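How does a mirror work? (and why is there always one over the sink)

Mirrors! You look in one every morning when you brush your teeth. But have you ever stopped to think what it's doing?

Quick answer. It bounces light.

Light comes off you, off the towels, off everything. It zooms to the mirror, hits it and bounces straight back into your eyes. Super fast. Your brain thinks the light came in a straight line, so it sees another room behind the glass. There isn't one. Just wall.

What's it made of? Mostly glass. Glass on its own lets light through, like a window. So at the factory they put a very thin layer of shiny metal on the back, usually silver or aluminium. Then paint over that to keep the damp off. The metal does the bouncing. The glass keeps it flat and safe from scratches.

Flat matters. Crumple some kitchen foil and try to see your face. Can't, can you? The light bounces off in all directons. Smooth it out and you get a blurry bit of face back.

Bathrooms are a good place to go mirror spotting. A big one on the wall can show you the toilet, the shower and the door behind you, all without turning round.
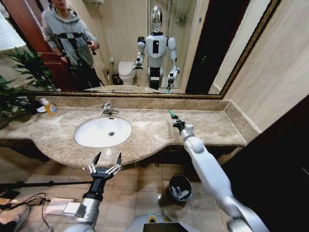

Marietjie Ndlovu wants to know why a mirror swaps left and right but not up and down, and says her whole class at Ngubane argued about it until lunch. Good one. Answer: it doesn't swap left and right! Lift your right hand. The hand in the mirror is on the same side as yours, straight across. What gets swapped is front and back. You face the mirror, so mirror-you faces out. We only call it left and right because we imagine walking round the back and standing there.

Writing does look backwards though. Hold up a page and see.

Why does it go foggy? Hot shower, warm wet air. The air touches the cold glass and the water in it turns into tiny drops. Light hits the drops and scatters everywhere, so no face. Wait a bit and the drops dry up.

And the sink? Smooth shiny things bounce light too, just not as neatly. Taps are great for this. Curved metal, so you get a long nose or a squashed head.

Try it at home
Stand 3 steps from a mirror. Get a friend to stand off to one side. Move until you can see there face in it. Now ask if they can see yours. They can! Light goes along the same path both ways.

Don't lean on the glass. And ask a grown-up before taking any mirror off a wall, they're heavier then they look.

Comments

plumduck: we did the foil one, my brother's nose was enormous in the tap

Closport Year 4: Please can you do one about rainbows next

gran_of_8: Read this with the little ones. I never knew that about front and back.

More like this
Why does soap make bubbles?
Where does the water go? Down the plughole with Plotgate
What is marble?
Shadows, big and small
The Flaltberg lighthouse and its giant lens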